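Why Does Rubber Stretch?

Written by Wanda Nowicki for the Cladine Children's Science Pages
For readers from 8 to 12 years

Take a rubber band and pull it with two fingers. It becomes long and thin. Now let one side go. It jumps back, and maybe it also hits your thumb. Say sorry to your thumb, and then let us think about what happened.

Many things can bend, and many things can break, but only a few can be pulled to several times their length and come home again to the same shape. A piece of paper cannot do it. A spoon cannot do it. What does rubber have inside that a spoon does not have?

Very long and very thin

All things are made of very small parts called atoms. When atoms hold on to each other, they make a molecule. A molecule of water is tiny, with only three atoms. A molecule of rubber is a giant compared with it. It is a chain with many thousands of atoms, one after another.

These chains do not lie straight. They are curled and mixed together, like cooked spaghetti in a bowl. When you pull the rubber band, the curled chains become straighter. When you stop pulling, they curl up again. The chains are always moving and shaking a little, and for a shaking chain it is much easier to be curled than to be straight. You can try this with a necklace. Put it in a small box, shake the box and look inside. Was the necklace lying in a straight line?

Where does it come from?

The first rubber came from trees. There is a tree with the Latin name Hevea brasiliensis, and at home it grows in the forests of South America. Under its bark there is a white liquid, which we call latex. It looks like milk, but please do not put it in your tea.

A worker makes a thin cut in the bark, going down at a slant. The latex runs slowly along the cut and falls into a cup. This work is called tapping. It is often done very early, when the air is still cool, for then the latex runs better. If the cut is not too deep, the tree stays healthy and can be tapped again for many years.

People in Mexico and Central America knew rubber more than 3,000 years ago. They made heavy balls from it and played games with them. They also mixed the latex with the juice of a climbing plant, and this made the rubber stronger.

Today most natural rubber comes from Asia, from countries such as Thailand and Indonesia. We also make rubber in factories, from oil. This one is called synthetic rubber, and a car tyre usually has both kinds in it.
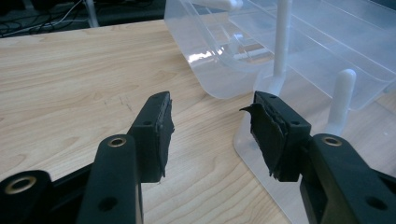 For a long time there was one big trouble with rubber. In summer it became soft and sticky, and in winter it became hard and could crack. Imagine rain boots which melt on your feet in October sunshine and break in the first snow! People bought such things and were very angry.

An American man, Charles Goodyear, worked on this question for years. He was often without money. In 1839 he found that rubber mixed with sulphur and then heated stays strong and stretchy in warm weather and in cold weather. Sulphur is a yellow material which is found near volcanoes.

What does the sulphur do? It builds small bridges between the long chains. Think again of the spaghetti, but now tie the pieces together in some places. You can still pull them, but they cannot slide away from each other. This change has a difficult name, vulcanisation, after Vulcan, the Roman god of fire.

Why is rubber not slippery?

Rubber is soft, so it can press itself into the very small hills and valleys of another surface. Even a road or a table that looks smooth has them. When two surfaces hold each other in this way, we speak of friction. More friction means less sliding. That is why the bottoms of your sports shoes are rubber, and the bottoms of your socks, sadly for people who run on wooden floors, are not.

Rubber also gets old. Sunlight and air change the long chains, and slowly it becomes hard. Look for an old rubber band at the back of a drawer and pull it gently. Very often you will see little cracks.

Try it: the cold band

You need 2 rubber bands of the same kind, a freezer and a ruler.

Put one band in the freezer and leave the other on the table.
Wait 30 minutes.
Take out the cold band and pull both bands along the ruler, but do not pull very hard.
Write down which one was easier to pull.
Wait a little and try again with the same bands.

Never pull a rubber band near your eyes or near another person's face.

Questions from our readers

Yen-ting asked if chewing gum is rubber. It is a cousin. Gum base is often made with a kind of synthetic rubber that is safe to chew.

King-fai wanted to know if an eraser is rubber too. Some are, but many are now made from soft plastic. In Britain people still call all of them "rubbers".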